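2 min read

Print | E-mail

Week six of the Davthorpe robotics club, and the Zirnach build is on its second control script. The logger now writes 514 samples per run, up from 200. 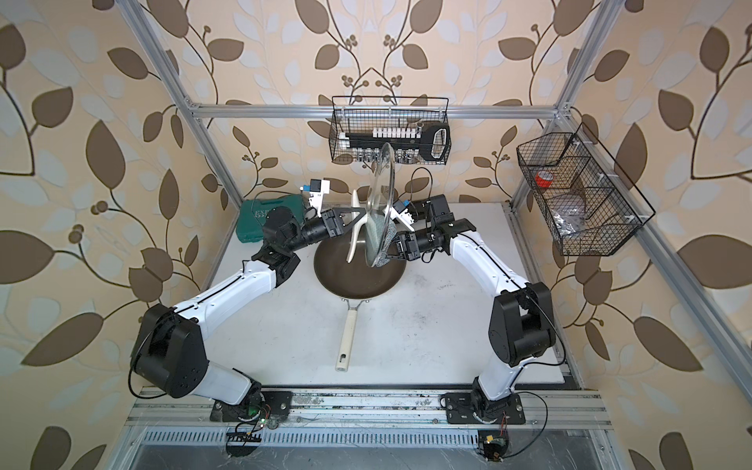

Calibration took most of the evening. Both arms share one front rail, so an offset in either base shows up wherever the grippers meet. Lids are a fair test of that – one gripper on the loop handle, the other on the glass rim, and any error goes straight into the grip. I keep the Petersen offsets in a separate file.

The wrist streams are logged under the project name Indus.
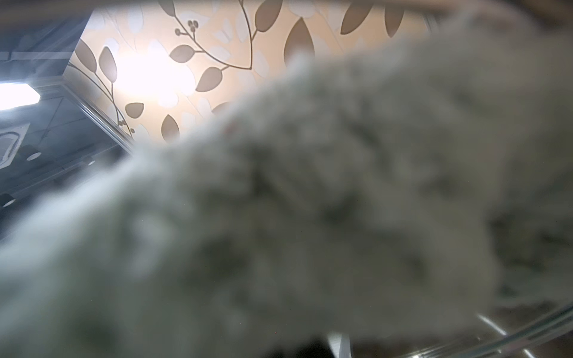 Timestamps still drift between the two streams. I resampled 3529 rows by hand-written script and dropped 194 with no match. Next job is a common clock, then the merge code in March.

Print | E-mail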